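1/ Resultados de Vurel, nuestro método para estimar la apertura de la pinza solo con la cámara de muñeca, sin encoder.

2/ Entrenamos con 2877 demostraciones y evaluamos con 230 que el modelo no había visto. Sinéad Kinsella llevó la evaluación.

3/ Con 40 demostraciones de ajuste basta para pasar a otra pinza. Con menos, el error sube mucho al cerrar.

4/ Falla si un marcador queda tapado. Seguimos con eso.
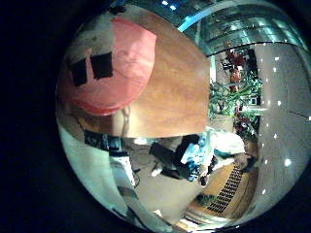
Vista de muñeca: dedo rosa con los dos marcadores.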